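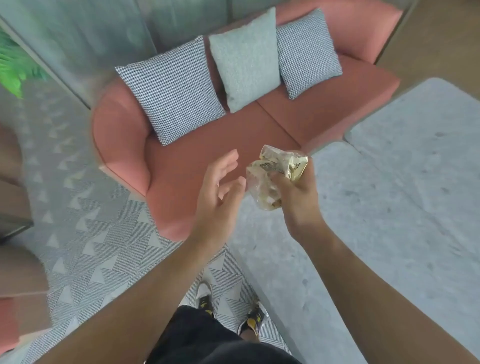

Waiting Rooms and Common Rooms: Why Do We Sit Where We Sit?
Final report, Intro to Environmental Psychology
Submitted 11th March

I picked this topic because I spend way too much of my life in the student lounge at Flatdale, and I kept seeing the same thing every afternoon. People would walk in, look at a perfectly good couch with one stranger on it, and go sit on the stairs. I do it too! So when we were told to choose a question we could study without a budget, I already had mine.

My question was pretty simple. When a person comes in alone to a shared room, what makes them choose one seat over another? I read up on personal space first, and the general idea is that we like to leave a buffer between ourselves and people we don't know, and that we like having something solid behind us or next to us. I wanted to see if that held up in rooms I know.

How I did it

I watched 2 places. One was our own lounge and the other was the lobby of the Malness library, which is bigger and gets a lot of older visitors. I sat in a corner with a notebook and made a quick mark every time a person who was by themselves picked a seat. I didn't write down anything about who they were, only the kind of seat, whether it was at an end or in the middle, and whether anyone was already sitting nearby. I did this for 8 weeks starting in January and ended up with 748 marks, plus a very sore hand.

I typed everything into Brerkico, the free survey tool our class uses. It crashed once and ate an afternoon of library notes (my fault, I hadn't saved), so I left that afternoon out completely and didn't try to fill it in from memory.

What I found

The ends win. In both places people went for the end of a couch way more than any other spot on it, and the middle was mostly used when the person brought a lot of stuff and kind of spread out. Once an end was taken, the next person usually skipped that couch and looked for a chair. I had expected them to take the opposite end, so that surprised me.

Tables mattered more than I thought they would. A seat with a surface in reach got picked even when it was closer to a stranger. I think a table gives you a job to do. You can put your drink down, open a laptop, and look busy, and then sitting across from somebody feels less weird. It also marks your spot when you get up, and people really do respect that. I saw a single scarf hold a chair for most of an hour. 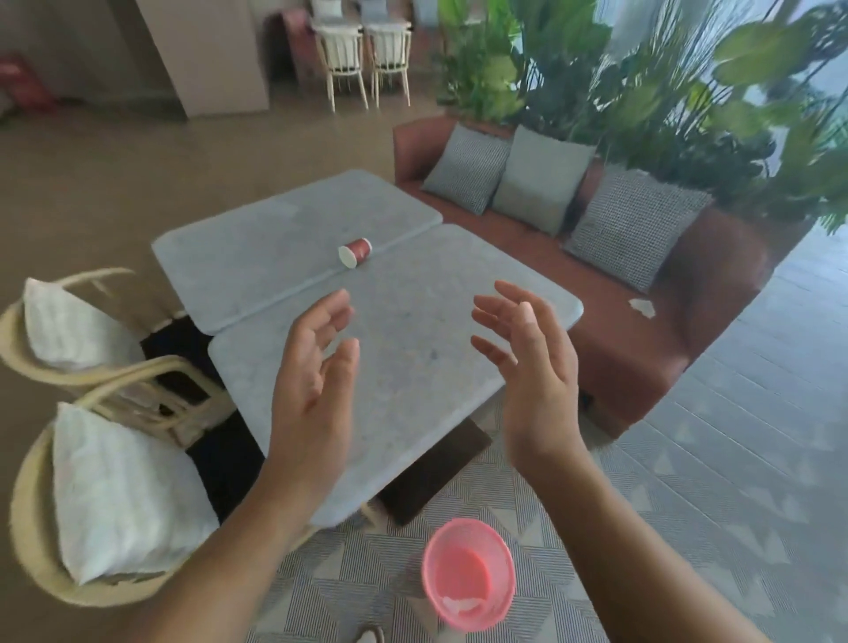 Figure 2. Grey speckled tabletops pushed together, with a paper cup on its side near the seam.

The library was a little different from the lounge. People there cared more about facing the door, and they hardly ever moved once they were settled. In our lounge folks switched seats all the time – mostly chasing outlets, I'm pretty sure, though I wasn't tracking outlets and now I wish I had been.

What went wrong

My 7 p.m. sessions were too quiet to be much use, so the results really only tell you about daytime. I was also taking up a corner seat myself the entire time, and a corner is exactly the kind of spot people like, so I probably changed things a bit just by being there. And I was the only one making the marks. A second person would have caught my mistakes.

If I did it again

I'd add the Rangel bus station, where people are waiting for something and can't get comfortable for long. I'd also love to move a couple of small tables around and see if the crowd follows them. My guess is yes, but that's for next semester if the library will let me drag their furniture around.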